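## Notes from the robot bench: teaching by showing

Several of you asked at the June social what it is that we do all Tuesday evening at the back table, and I promised Concetta Villa I would write something for the newsletter that a person could read over a cup of tea. So put the kettle on, because I do tend to go on a bit.

The short version is that we're collecting examples. Our little group (we call the project Zana, after a name Liliana Gatti had been saving up for a cat) wants an arm that can pick up a pen, make a mark on a sheet of paper and put the pen back where it came from. We could sit down and write out every movement by hand, and Ferhat Kozan did have a go at that over the winter, bless him. He got a lovely smooth motion that worked beautifully until somebody leaned on the table. So now we show it instead. One of us steers the arm through the whole job, the computer keeps a record of what the camera saw and where each joint was, and we do it again, and again, and then we swap over and have a biscuit.

Each run through the job is called an episode, which makes it sound far more exciting than it is. When I sat down to write this we had 593 of them saved. Our first target was 480, a number Ferhat worked out on the back of an envelope from Economou's workshop, and we sailed past that one in good spirits. The next stop is 900, and I must admit the spirits are now a touch more variable, particularly after nine o'clock.

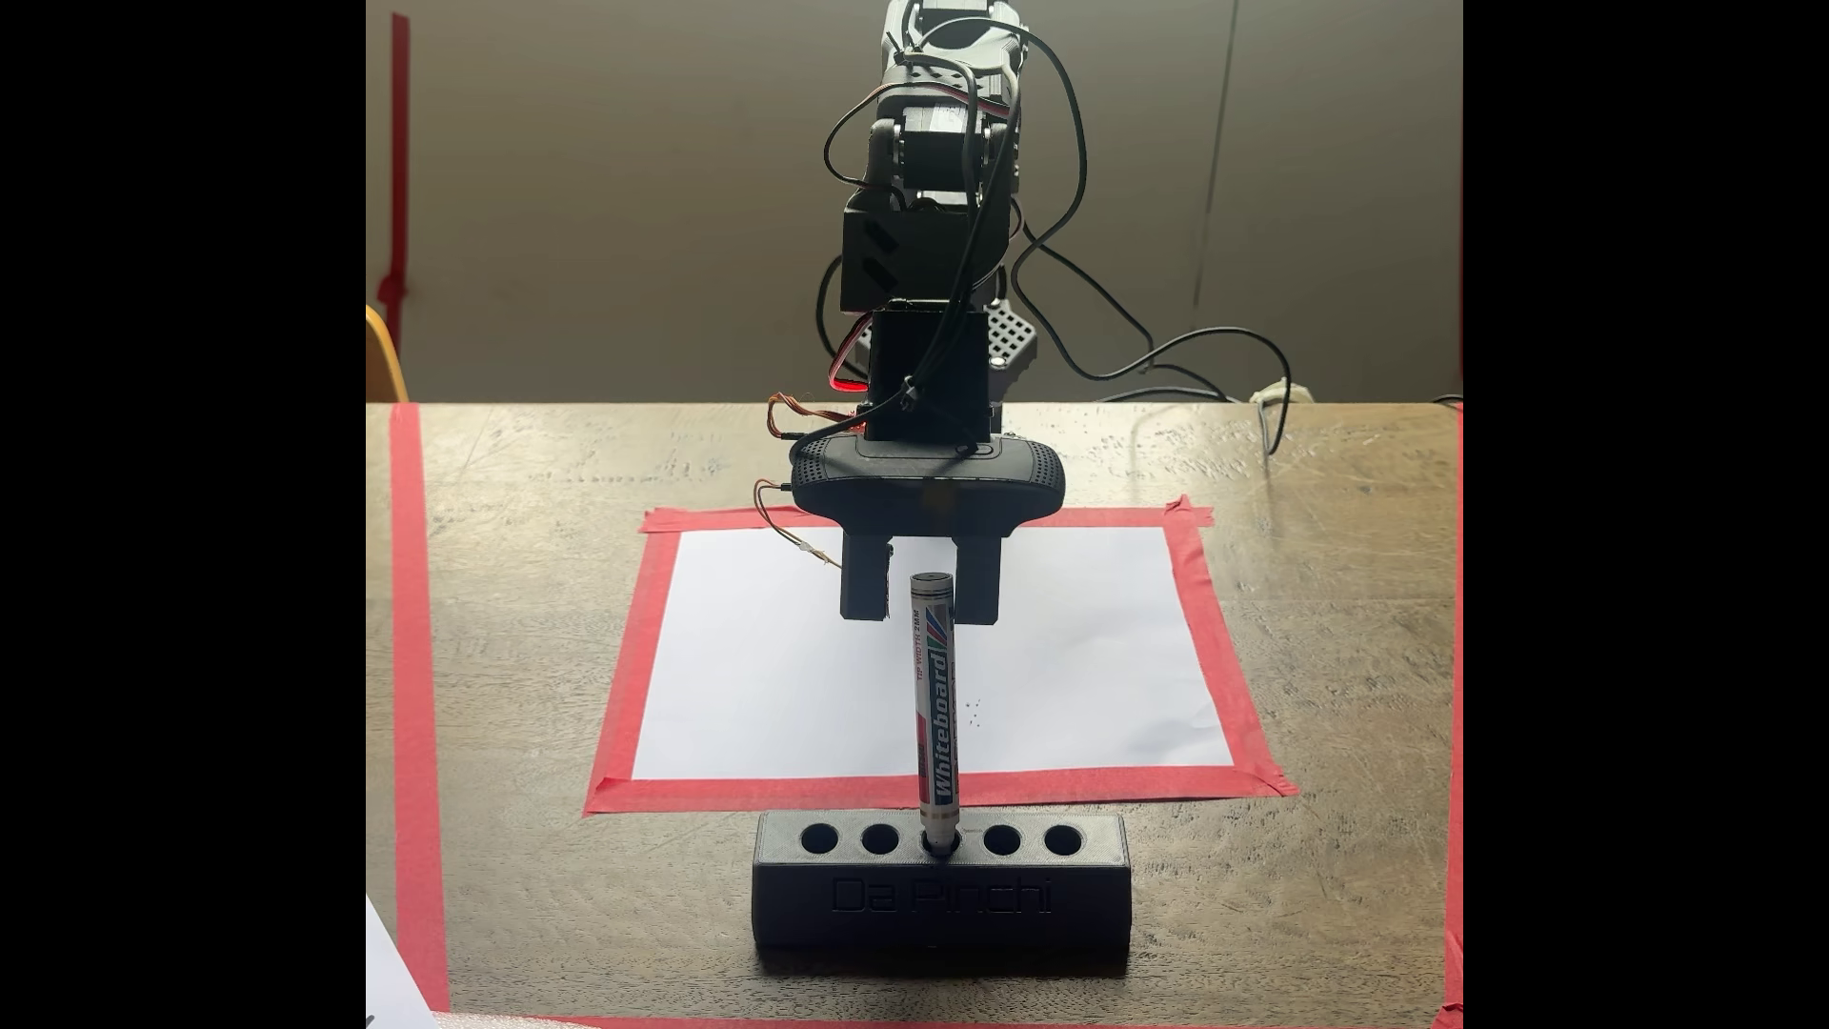
Picking up the pen is the bit I want to talk about, as it is where most of our evenings go. You would think that drawing was the hard part, and so did I when I joined, but a pen that has been gripped badly draws badly, and everything after that is wasted effort. With the marker upright in the middle hole of the holder and the two fingers spread above its cap, there is still a great deal for whoever is steering to get right. Come down a shade too far to one side and a finger knocks the cap. Come down too fast and you make everybody jump. Liliana is the best of us at this, very slow and steady, and for a while we let her do nearly all of the episodes because hers looked so tidy.

Well, that was a mistake, and it took Torquil Cowie to point it out when he came over from the Brotport group to see how we were getting on. He watched a few of our recordings, said some kind things, and then asked where the untidy ones were. We had been throwing them away! His advice was that an arm which has only ever seen a perfect approach has no idea what to do when it finds itself a little off to the left, and it will carry on down quite happily and miss. What it needs is to see somebody drift off, notice, and come back again. So now we keep those, provided the pen ends up properly held, and we even start some episodes from an awkward position on purpose. I am very good at the awkward ones, and I've never felt so useful.

We do still throw some away. If the pen gets dropped, or the person steering stops halfway to answer a question, out it goes. Morena Longo looks through the recordings at home during the week, and she has a simple way of going about it: she plays each one at double speed, and if she can't tell what the person was trying to do, she marks it and we look at it together. I had assumed this would be dreadfully dull, but she says she can now tell which of us was steering within a few seconds. Apparently I hover.

The other thing that has made a real difference is moving the pen about. The holder has five holes in a row, and for the early episodes we always put the pen back in the same one without thinking. When we let the arm try on its own, it went to that spot every time, whether there was a pen in it or not. It was rather sad to watch. We now keep a list taped up beside the laptop that says which hole to use next, and everyone has to follow it, even if they think they can remember (Ferhat, I am looking at you). The paper stays inside its red tape border so that the drawing always has the same space to happen in, and we'll start shifting that about as well once the picking up is more dependable.

As for how the arm is getting on by itself, I would say it's promising. After the last round of training it lifted the pen cleanly on 2 tries in a row, which got a round of applause, and then it spent the next try gripping thin air beside the cap with great confidence. Torquil thinks more variety in the starting positions will help, and he has offered to lend us an evening of his time when we do the next batch.

If you'd like to come and steer for a bit, please do. You don't need to know anything about computers, and a fresh pair of hands is worth a good deal to us, as you will go about it in your own way and that's just what we're short of. We're in the back room at Hestby from seven, and Concetta has the key. Bring a spare whiteboard marker if you have one, and biscuits are always welcome.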